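4.2 Where the fruit is kept

We had not planned to write very much about fruit dishes, but the families in Hendano kept bringing them up, and after a while it seemed only polite to listen. Of the 90 households that filled in our March diary, most told us fruit was eaten sooner when it sat out on the table than when it was put away in a drawer or a cupboard — and this held for the grandparents as well as the children. The diaries gave us 560 usable entries, a good deal more than we had hoped for, and many of them wandered happily into talk of jam, lunch boxes and what a mother used to do with soft plums. We kept those wanderings in the coding wherever we could.

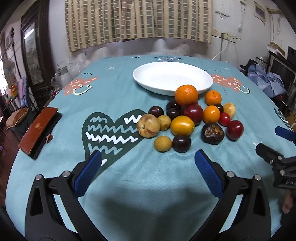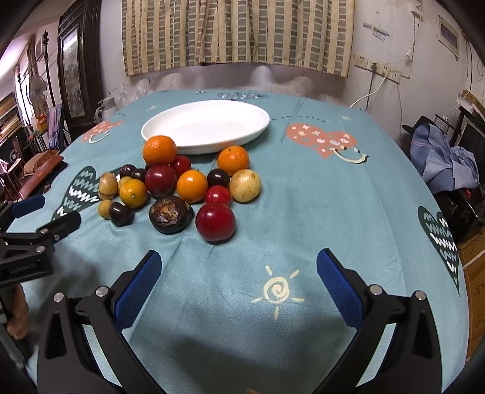
Figure 3. Mandarins and other fruit on a tablecloth, with a white oval dish.

Bundgaard, reading an early draft, objected that a family who leaves fruit out may simply be a family who likes fruit, and that our diaries cannot tell the two apart. We think this is fair, and we come back to it in Section 5.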